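Nikari Small Rooms - notes on the collection

Version of July 31, 2024

Nikari is a collection of photos and short written records about clothes handling in ordinary bedrooms. We started it in March, in Basutlow, because we wanted to know how people put away winter clothes when the room is small and the bed must serve as a table. Later the homes in Nusar joined. The texts were checked by Štefanec, a small translation office, and the mistakes that are still here are mine.

What is in the collection

There are records from 35 rooms, with 119 garments in total. Each garment has one text file. The file gives the kind of garment, the color, the surface where it was put, and what was done with it. The photos are kept in a separate folder with the same name as the room. Over 1000 photos are included, but not every garment has one, and a few have many. 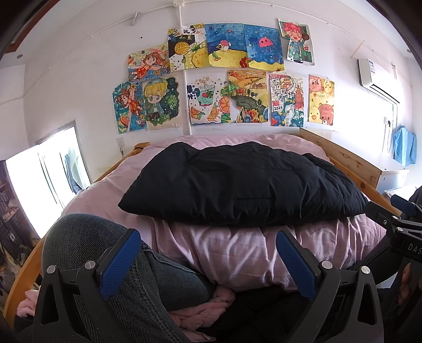
Padded garments were the most difficult group to write down. A cotton shirt has clear edges and stays where you put it, but a padded one holds air and does not want to lie flat. It also hides its own shape: the black one spread over the pink quilt makes a low mound, pointed on the left side, and from the outline I would not dare to name the exact type. In such a case the field "kind" says only "padded garment". Please do not correct it to "jacket" or "vest" if you have only the photo.

Words we use for the surface

The field "surface" has a short list of values: bed, quilt, chair, floor, shelf. We write "quilt" when the garment lies on a quilt, and "bed" when it lies on the sheet or on the bare mattress. In the first version these 2 values were mixed. I have repaired all the files from Basutlow, but in the Nusar files you may still find "bed" in the place of "quilt".

Color is written as a person would say it at home, for example "black" or "pale pink". Shiny fabric gets the extra word "glossy".

What we left as it was

Rooms were not tidied or decorated for the collection. Drawings on the walls, boards, boxes and rumpled bedding all stay in the photos, and they have no labels. If you need labels for furniture, you have to make them yourself - the text files speak only about garments.

Known problems

- Garments put inside a bag are recorded only by the color of the bag.
- Folding in halves and folding in thirds are both called "folded".
- Some room names have a space at the end. Remove it before you match the files with the folders.

Use

You may use the collection for study and teaching. Please write the name Nikari and the version date when you publish something from it. Corrections to the text files are welcome, with the room name and the garment number in the first line.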